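Notes on the Tabletop Manipulation Build, Eighth Installment

Posted August 1, 2026

The purpose of this entry is to record the present condition of the tabletop manipulation build, which has been under way at this address since December. Earlier installments covered the purchase of the arm, the first wiring plan and the decision to work at floor level. Readers who wish to follow the sequence from its beginning may consult the archive. Correspondence received after the seventh installment raised several points about the work surface, the choice of test items and the scoring of trials, and those points are addressed at suitable places below.

The general aim is unchanged. The arm is to pick up an ordinary household item from a low table, carry it a short distance and set it down without damage to the item, the table or the arm. The software that plans these movements is a local program named Tritis, written for this build and maintained by its author. A second program, Garba, keeps the log. Neither is available for download at this time, and requests for the source code will be answered when the documentation has reached an acceptable standard.

Work surface

The first surface was a sheet of painted board laid across two trestles. It was withdrawn after the spring trials. The paint showed wear at the places where the fingertips touched down, and the trestles passed a slight movement into the arm whenever someone walked through the next room. The replacement is a low wooden table with a slatted top, bought from a household goods shop in Drastcombe for 19 dollars. It stands on carpet. There was some concern that carpet would prove too soft a foundation. In practice the table settled into the pile over several days and has since held its position well enough for the purpose, provided that it is not moved for cleaning. When it must be moved, the calibration is to be repeated in full before any further trial is entered in the log.

The seams between the slats have some bearing on results. A flat item can catch a corner in a seam when it is pushed sideways, and the arm has no means of detecting this. The planning rules were therefore changed in the spring. Tritis no longer slides an item into a better position before a pickup. It must approach from above, or decline the attempt and record that it has declined.

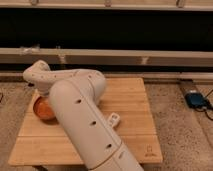
The approach height deserves separate mention. In the first version of the rules, the wrist traveled at a single fixed height and descended straight down when it had arrived over the target. The method was simple and easy to check on paper. It was also slow, and with taller items it left very little clearance. The present version assigns each item a travel height of its own, taken from a table of measurements entered by hand. The measurements are made with a steel rule to the nearest millimeter and are checked on a second day before they are accepted.

Round items continue to present the most difficulty. An item that can roll must be gripped close to its widest point, and both fingers should meet it at the same moment. If one finger arrives early, the item moves away and the attempt is lost. The closing speed for round items has been reduced twice. A further reduction was considered and set aside, as the current setting already tests the patience of anyone who is waiting in the room.

Readers have asked whether it would be simpler to mark a fixed starting point on the table with tape. This was done during the winter. It gave very good figures, which were of little use, as the arm had in effect learned one position and nothing else. Starting positions are now drawn at random by Garba before each trial and read aloud from the screen, and the item is placed by hand. The placement is permitted to be off by the width of a finger.

Cabling and power

The cabling has been revised since the seventh installment. The former arrangement passed behind the base, where the cables were out of sight and also out of reach. A loose connector in that location cost one full weekend of work in the spring. The present rule is that every connector must be reachable from a kneeling position without moving the arm. The result is less tidy, and it has been accepted on those terms.

Each end of each cable now carries a written label. The labels are plain paper under clear tape, and the same names appear on a sheet kept in the project binder. When a cable is replaced, the sheet is to be corrected on the same day. This rule has been broken twice, and both occasions are noted in the binder.

The power supply is switched off at the wall at the end of every session. Before it is switched off, the arm is sent to its rest position under its own control. Cutting the power with the arm raised is not permitted, whatever the hour.

Test items

The test set was drawn up with two requirements in mind. Each item had to be something already found in an ordinary kitchen, and the set as a whole had to include different shapes, weights and surfaces. Purpose-made blocks were used in the winter and gave orderly results. They were also too well behaved, and a grip setting that served for a block would often fail on a package with a soft wrapper.

Chocolate bars have been valuable in this respect. A bar is rigid along its length, but the wrapper can slip against the contents, so that the fingers may hold the wrapper firmly while the bar itself turns inside it. The grip must also be gentle enough that the bar does not break. A broken bar is entered as a failure even when it has been delivered to the correct place. Broken bars are retired from the test set and disposed of by the household in the customary manner.
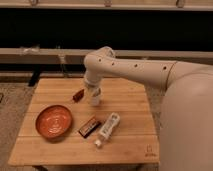
Plastic bottles have required more planning than any other item. A bottle standing upright is a simple target, and for some weeks it was the only case attempted. A bottle lying on its side is another matter. It has a clear long axis, and the fingers must close across that axis, which in turn means that the wrist must be rotated before the descent begins. The early rules rotated the wrist during the descent in order to save time. This brought the fingertips down at an angle and knocked the bottle out of place on a number of occasions, and the practice has been discontinued.

Clear plastic adds a further complication. The position finder in Tritis works from contrast against the table, and it locates labels and caps far more reliably than it locates the body of a bottle. A correction has been written in which the label is found first and the remainder of the bottle is estimated from the measurements on file. The correction is adequate for bottles that still have their labels. Bottles without labels have been removed from the set until a better method is available.

Bowls are handled by the rim. The choice of which part of the rim to grip is left to the planner, subject to the rule that the arm may not pass over another item at less than its assigned travel height. Shallow bowls remain troublesome, as they leave the fingers little depth to work with before the tips touch the table. Contact with the table is treated as a fault and stops the trial.

Results to date

The log now holds 3,060 trials, counting the winter work with blocks. The older entries are kept for completeness and are not used in any comparison. The current series, conducted under the rules set out in this entry, comprises 300 trials. Of these, almost 80 percent were completed without a fault of any kind. Most of the remaining trials ended in a declined attempt, and dropped items made up the greater part of what was left.

It should be stated that a declined attempt is counted as a failure in this log. Several readers have written to say that this is too strict, and that a machine which knows when to stop deserves partial credit. The argument has merit. For the time being the stricter rule will remain, so that the series can be read from one end to the other on a single basis. A separate column for declined attempts will be added to the published sheet.

Costs

Expenditure since the last installment has been modest. Apart from the table, the main outlay was a set of replacement fingertip pads from Fisberg, the small workshop that supplied the first set. The new pads are slightly softer. They were fitted after the close of the current series and have not yet been tested, and no opinion on them is offered in this entry.

Work planned

The next series will be run with the new pads and with no other change to the arm or to the rules. After that series is complete, attention will turn to the spacing of items. The present rules call for a generous gap between neighbors, and a real kitchen table seldom provides one. The gap will be reduced in steps, with the calibration repeated at each step.

Comments on this entry are open and will be read. Questions about wiring should mention the installment to which they refer, as the cable names were changed between the fifth and the sixth.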